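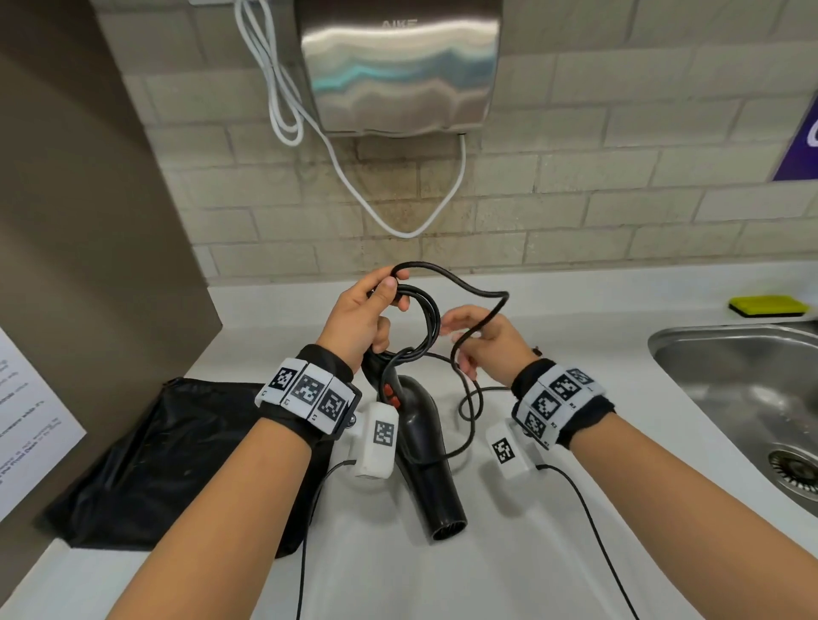 Clustulside guest rooms - vanity refresh, progress report to the Ferano office
6 January 2020

Hi all, and happy new year! You asked for a quick update before you release the second half of the money, so this is me catching you up on where we've got to since November.

The short version is that the hair dryers are in. We have 198 rooms on the list and 187 of them now have a black dryer and a black drawstring bag at the vanity. The ones left over are all on the top floor, where the painters are still in and out, and I don't want brand new bags sitting under their dust sheets. As soon as they clear out I'll finish those myself (I've gotten pretty quick at it by now).

We went with the Memon dryers in the end. I know the Brodatix ones were on your original sheet, but the wait was going to take us well past the holidays, and the Memon people could ship right away. The price came out close enough that I haven't had to touch the cushion you set aside. I got 2 sample rooms set up first and slept in one of them, which was fun, and the dryer did a good job on my hair, and I have a lot of it!

Now for the part that has eaten most of my time, and I'm a little embarrassed by how much I have to say on it: the cords. 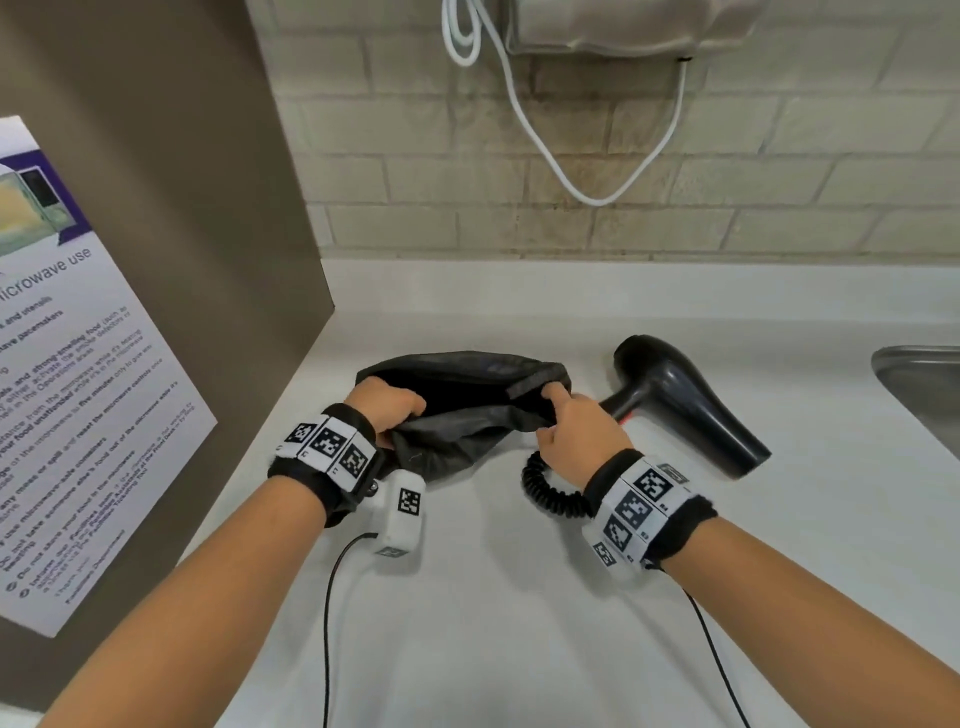
The bags are a bit snug. If you stuff the dryer in with the cord any old way, the drawstring won't close and the whole thing sits on the counter looking like laundry. So we've been working out a standard way to pack them, and I've tried it with every housekeeper on both shifts. What we've settled on is cord first - loop it up loosely in one hand, never wrapped tight around the handle - then open the bag wide, dryer in, cord in last on top. It sounds fussy written down, but it's quick once your hands know it.

The tight wrapping was what killed so many of the old dryers, by the way. We had a whole drawer of them with cords that had split right where they go into the handle. I'd like to not buy these again in two years, and I'm guessing you'd like that too.

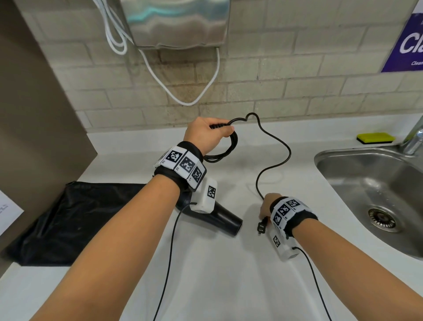
I'm also writing up a one-page card for the housekeeping carts, and I'd like to print 500 so we have plenty for new hires. My first draft only talked about the dryer and the bag, and the housekeepers told me (nicely) that I'd skipped the plug. They're right. Holding the coil in the left hand and the plug in the right, the way we do it at the counter, you get a good look at both prongs before anything goes away, and you can lay the pouch out flat next to the dryer so it's ready to fill. So the card now has a line for checking the plug, and one reminding people to keep the cord on the side away from the sink.

Still on my list: the top floor, the cards, and new wording for the notices by the vanities. The print quote came in under what we'd planned, so I'd like your okay to put the difference toward spare bags. They're the thing most likely to go home in a suitcase.

I'll send the receipts separately once I've got them in some kind of order. Call me if any of this needs more detail - mornings are best.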